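# Bottled water label

A **bottled water label** is the printed sleeve or strip fixed around a bottle of drinking water. It identifies the product, carries the particulars required by law in the country of sale, and sets one brand apart from another on a shelf where the contents all look alike. Labels are made of paper or plastic film and are applied by machine after the bottle has been filled and capped.

## Forms

Most labels for small and medium bottles belong to one of two types. The wrap-around label is a strip cut from a reel, passed round the bottle and joined to itself at a narrow overlap. The shrink sleeve is a printed tube, dropped over the bottle and tightened with steam or warm air until it follows the outline. A third type, the patch label, covers only part of the circumference and is found mainly on glass.

Wrap-around labels are usually placed where the wall of the bottle is straight. The shoulder and neck taper and cannot take a flat strip without creasing. Many moulds include a shallow recess, called the label panel, which keeps the edges of the film from rubbing against neighbouring bottles in a case. The Bestar pattern of panel, used by several small bottlers, has a raised lip at the top and bottom and a depth of less than a millimetre.

Film is supplied on reels. Thinner film saves material but stretches under tension, so that the print drifts out of register at the overlap. Paper tears cleanly and takes glue well, but it softens in condensation and comes away in ice buckets.

## Layout

The front of a label normally carries the name of the water and a picture or coloured ground. The name of the source, the volume, the storage advice and the address of the bottler are set in smaller type. Mineral content, where it is declared, appears as a table or as a run of text.

Landscape pictures are common. Lakes, mountains and forests are favoured, whether or not the water was drawn from such a place, and several countries restrict the use of views that might mislead the buyer as to its origin. The Jermont range carried a drawing of a spring house for many years before changing to a photograph.

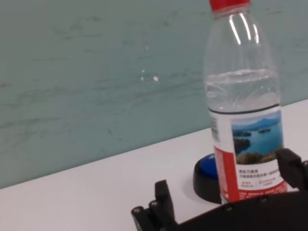

Why is the barcode on some bottles turned on its side? On a small curved surface, bars that run along the height of the bottle bend away from the scanner at each end of the code, whereas bars stacked one above another like the rungs of a ladder stay within its view.

Colour is used partly for identification and partly to separate the blocks of text. A band along the top edge of a label also hides slight unevenness in the cut. Red and dark green are strong against clear plastic and remain legible in poor light; pale blue, though widely used, tends to fade into the bottle. Where the text is in Chinese, small characters need a fine screen and good contrast, as the strokes fill in more readily than those of Latin letters of the same height.

## Cap and label colour

The screw cap is often matched to the main colour of the label. In some ranges it marks the kind of water instead, with one colour for still and another for sparkling, but there is no general agreement between bottlers and the same colour may have opposite meanings in neighbouring countries. Ridges on the side of the cap give grip and are not related to the labelling.

## Application

On a typical line the bottles are dried by air knives before labelling, as a damp surface weakens the glue. A vacuum drum picks up each cut label, glue is laid on its leading and trailing edges, and the bottle is rolled against the drum. The Stistmont works labels in batches of 2,571 bottles, the number obtained from one reel of its standard film after waste at the splice is allowed for.

Common faults are listed below.

- **Flagging:** the trailing edge lifts and stands away from the bottle.
- **Skew:** the two ends of the strip do not meet level. A difference of up to 3 mm is generally passed.
- **Scuffing:** ink is rubbed off in transit, most often at the shoulder of the label.
- **Bubbling:** air is trapped under the film, usually near the overlap.

## Removal and recycling

Labels are removed from crushed bottles by washing or by air separation. Film that floats parts easily from the heavier bottle plastic, which sinks. Full-length sleeves are more troublesome, as they can hide the bottle from optical sorters. The Masri perforation, a line of small cuts seven millimetres from the overlap, allows the label to be pulled off by hand before the bottle is discarded.

## See also

- Bottle cap
- Shrink sleeve
- Mineral water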